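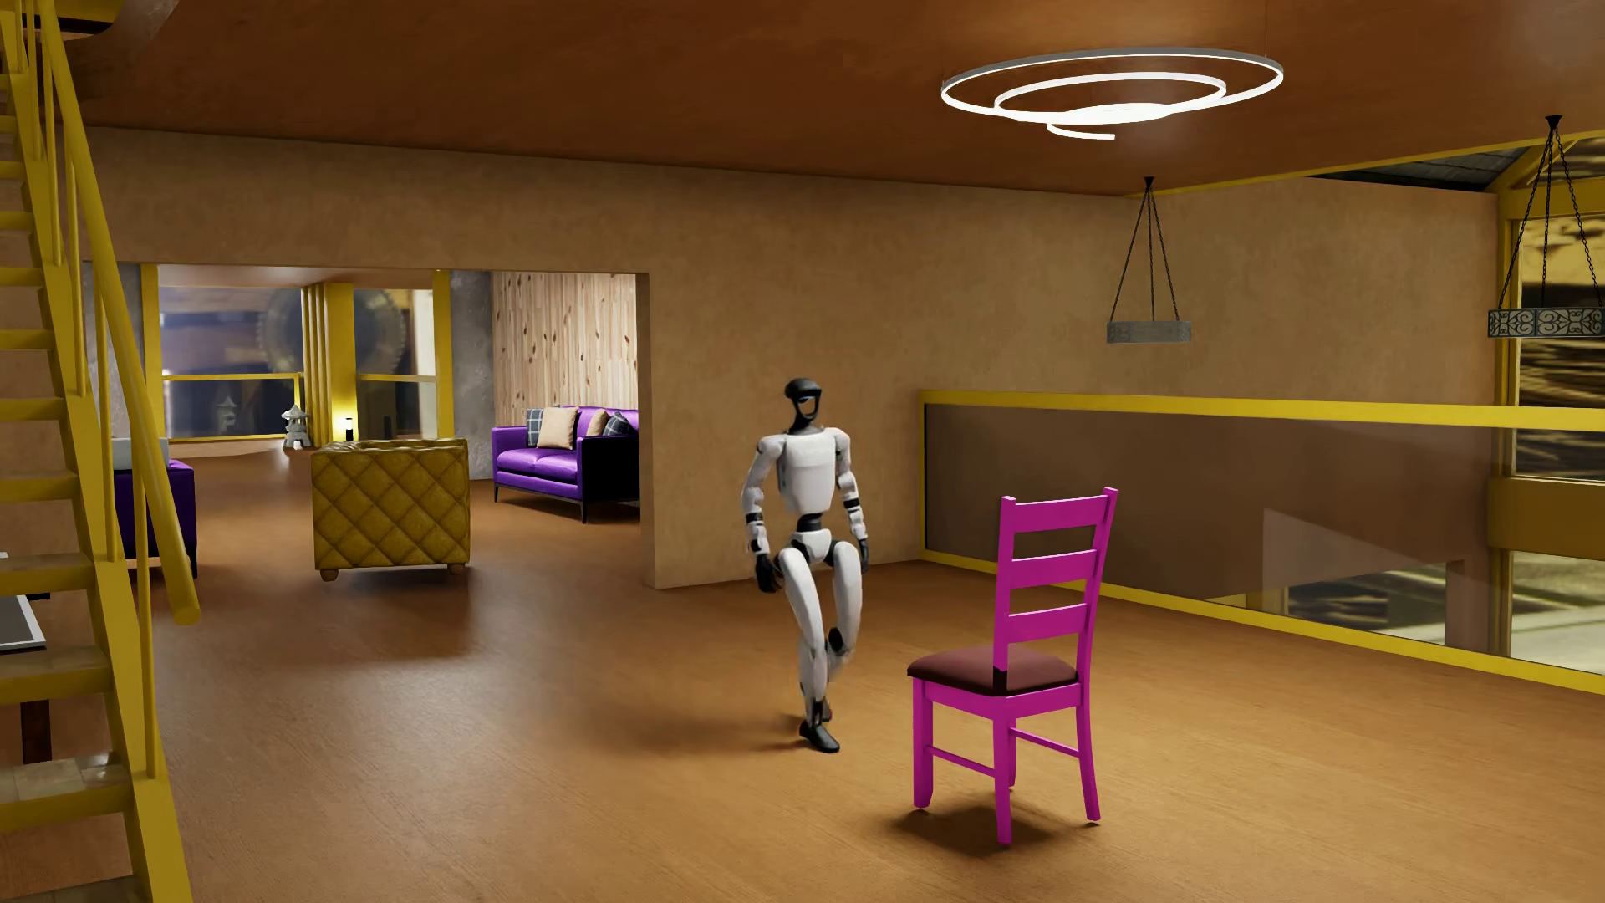

I have finally worked out how to stop my sourdough rye from coming out like a house brick, and I'm so pleased that I've been telling strangers at the bus stop. For most of January I was baking every second morning before work, swearing at the oven and then eating the results anyway (toasted, with far too much butter). The colour was what bothered me most. I wanted a crust in that warm orange-brown, the shade of the wood floor up there, and I kept getting pale grey on the sides and charcoal on top.

Search this blog
Go

2019-02-03
Posted by the Budthorpe Baker

So, the flour! I'd been buying whatever rye was on special, and then the little mill shop in Budthorpe started stocking Gulik, a medium rye that smells like honey when you open the bag. It drinks up loads of water. My old recipe was much too dry for it, so I've gone up to roughly 178 grams of water for the starter build alone, and the dough now looks like wet cement and feels worse. Don't panic and add flour. Scrape it into the tin with a wet spatula and walk away.

It wants 4 hours in a warm spot, and I use the top of the hot water cupboard. When you see pinholes on the surface it's ready, even if it has barely risen. Mine has never doubled and I've stopped waiting for it to.

I bake in a Zendeo tin with the lid on for the first half, then lid off until the crust catches up. Leave it wrapped in a tea towel overnight before you cut it, which is torture, but the crumb is gummy otherwise and I've ruined two loaves by being greedy.

Next I want to try caraway and a spoonful of dark malt, like the loaf they do at the Lytvynenko bakery. Theirs is nearly black, sour as anything, and my favourite thing to eat with pickled herring. If you've had any luck with malt in a loaf this wet, please leave me a comment!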